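Right, I've finished the Istow Way. All of it, Istow church to the slipway at Restdale. A few people asked how it went so I'm going to ramble on in here while the kettle boils (1/many, I've lost patience with numbering already)

I did it in day stages, 13 of them, going out by bus or train each time and coming home to my own bed. It took me from August the year before last until this week, so no records broken! Some people do the lot in five days with a tent. Good luck to them.

Stage one is a bit dull, sorry Istow. You come out past the church, go along a bypass, then cross three fields of something cabbagey. Don't let it put you off. Once you're up on the ridge you get the whole valley, and I sat on a stile eating a pasty for far too long.

The old guidebook says the path turns left at the barn after Ogundipe's farm. There's no barn now. Look for the kissing gate by the water trough and go left there instead. I went straight on and ended up in a very nice lady's garden.

Best stage by miles was number six, into Trelter. Beech woods nearly all the way, then you pop out above the town and it's downhill to a proper café. Cheese scone the size of my hand. I've been back twice without even doing the walk.

Worst was number nine. 16 miles, rain sideways from start to finish, and the 51 bus had gone four minutes before I got to the stop. Next one was two hours later. I read the timetable over and over, like that would help.

Mud report, for those who asked: fine on the ridge, grim between Trelter and the canal, and after a wet week the bit under the railway bridge is basically a pond. Gaiters. I held out against gaiters for years and I was wrong.

Signposts are good for the first half and then get a bit hit and miss. Take the paper map as well as your phone. My phone gave up in the cold on stage eleven and I was very glad of it.

Yetunde Garba came along for the last four stages and she walks MUCH faster than me, so my times got suspiciously good towards the end. She also carries a flask of ginger tea and shares it, which makes up for the hills.

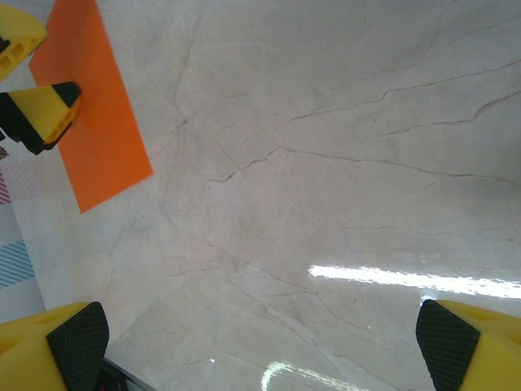 Last day was 21/11/2019. Bright, freezing, frost on the dunes. You come over the final rise and there's the sea, and the slipway, and a little metal post with the Way's badge on it. We both touched it and then stood there a bit lost.

My step counter says 3,401 for the final bit from the car park at the lighthouse to the post. So if you only fancy a taster, do that, there and back, and get chips after.

Someone asked about dogs. Yes, mostly, but there are a lot of stiles on stages three and four and some of them have no dog gate. If yours is big you'll be lifting. Sheep nearly everywhere after Trelter, so lead on.

I'll dig out my bus notes and put them up at the weekend, they're all on the backs of envelopes at the moment. Shout if you want a particular stage first.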